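4.2 Wrist camera and gripper sleeve

The Dindolow kit is sold by Kushnir as a complete add-on for an existing arm. It contains the gripper, a fabric sleeve, a small wrist camera, and a license for the recording software. We bought one kit at list price in March and used it without changes. Setup took 90 minutes, most of it spent on the camera driver.

The vendor's guide recommends light plastic objects for the first sessions, and we followed that advice. Each operator ran 21 trials per object. A trial was stopped if the object left the work surface or if the software dropped the video stream. The stream dropped in 4 trials, all on the same laptop, and those trials were run again after a restart.

The sleeve is meant to protect the finger joints from crumbs and dust. It does this well enough, but it takes up space in the camera view, and the guide does not mention this. Figure 13 shows a view from the wrist camera with grapes on the cutting mat. The dark fabric crosses the upper part of the view and hides part of a white rounded object on the mat. 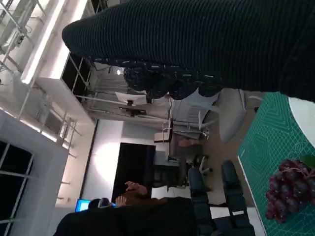

Dredau, 7/16/25

Figure 13. Wrist camera view with the sleeve fitted. The grapes are at lower right on the green mat.

The view also takes in a good deal of the room, including a bright ceiling light, chairs, and people. Buyers who plan to share recordings should check them for faces first. The software has no masking tool. Kushnir sells one separately under the name Flarkasholm, which we did not test.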